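Portes ouvertes chez Pichler : j'ai passé l'après-midi à la buanderie

Vous me connaissez, dès qu'il y a un endroit à visiter où les gens normaux ne mettent jamais les pieds, je m'inscris. Après la fromagerie et le dépôt de tramways (dont je vous ai assez rebattu les oreilles, promis j'arrête), j'ai donc pris la direction de la résidence Pichler, qui ouvrait ses sous-sols au public le 21 mai 2026. Des sous-sols ! Mon mari m'a souhaité bonne chance et il est resté au jardin.

L'entrée se fait par la rampe à vélos, derrière le bâtiment, et j'ai évidemment commencé par me tromper de porte. Je me suis retrouvée nez à nez avec les compteurs électriques et un monsieur très aimable, Rupert Wyss, qui m'a remise dans le bon couloir en me glissant un plan photocopié. La visite partait par petits groupes, le mien comptait 5 personnes, dont une dame venue exprès de Clotport parce que son immeuble veut refaire sa buanderie et que tout le monde s'y dispute depuis des mois. Elle avait un carnet et elle notait TOUT.

On a d'abord eu droit à la chaufferie. Bon. C'est une chaufferie, il y fait chaud et les tuyaux ont des couleurs différentes. Balthasar Tanner, notre guide, en parlait avec tellement d'entrain que j'ai fini par poser une question sur les vannes, et je ne saurais pas vous répéter la réponse.

Ensuite la buanderie, et là je me suis réveillée. J'ai grandi avec une machine qui se promenait dans la salle de bains à l'essorage, alors une pièce entière consacrée au linge, forcément, ça me fait rêver. Les murs sont blancs, les appareils gris foncé avec de gros hublots cerclés de chrome, et ça m'a tout de suite plu, ce côté paquebot. Les étiquettes sont en chinois, « 智慧烘 », et le groupe s'est lancé dans des hypothèses sur la traduction. Khang Đào, qui habite au deuxième et faisait la visite avec nous, penchait pour quelque chose comme « séchage intelligent ». Je lui fais confiance, vu que moi j'avais proposé « attention aux chaussettes ».

Balthasar nous a expliqué le système de réservation : on prend un créneau de 80 minutes sur une feuille affichée près de l'ascenseur, au crayon, et celui qui oublie son linge le retrouve dans une corbeille. Au crayon ! La dame de Clotport a souligné deux fois dans son carnet. Chez eux, ils ont essayé une application et il paraît que c'est la guerre.

J'ai bien aimé aussi les détails de la vie quotidienne, le panier à linge blanc crème tout ajouré posé par terre (j'ai le même à la maison, ou presque, avec une poignée fendue), la caisse grise à claire-voie contre le mur, un bout de tissu vert oublié au fond du panier. Ça change des visites où tout a été briqué pour l'occasion.

Allez, mes photos, avec ces fameux hublots :

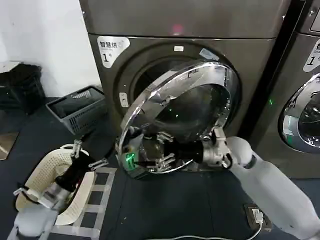
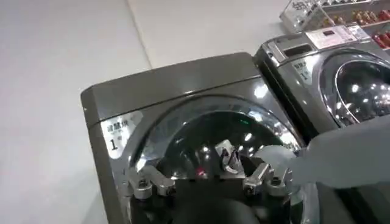
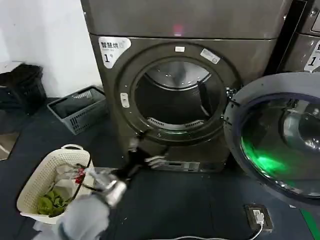

Après ça, on est remontés dans la cour, où Amerley Korletey tenait la table des boissons. Sirop de sureau maison, et un cake au citron dont j'ai pris 2 tranches, la première étant vraiment très fine. Elle m'a raconté qu'avant les travaux, chacun étendait son linge au grenier, quatre étages à grimper avec les draps mouillés sur la hanche, et que certains anciens continuent quand même, par principe. Je les comprends un peu, des draps séchés au grenier, ça a une odeur qu'aucun tambour ne vous rendra.

Petit bémol, il n'y avait pas grand-chose pour s'asseoir et la rampe est raide, pensez-y si vous venez avec une poussette ou un genou capricieux comme le mien. Et prenez un gilet, parce qu'entre la chaufferie et le couloir des caves on passe de l'été à l'hiver en dix pas.

L'entrée était gratuite, avec une tirelire pour le remplacement des bancs de la cour. Wichai Thongsuk, qui s'occupe des inscriptions, m'a dit qu'une autre visite est prévue en juillet, cette fois avec le toit et les ruches. Je me suis inscrite sur place, et la dame de Clotport aussi.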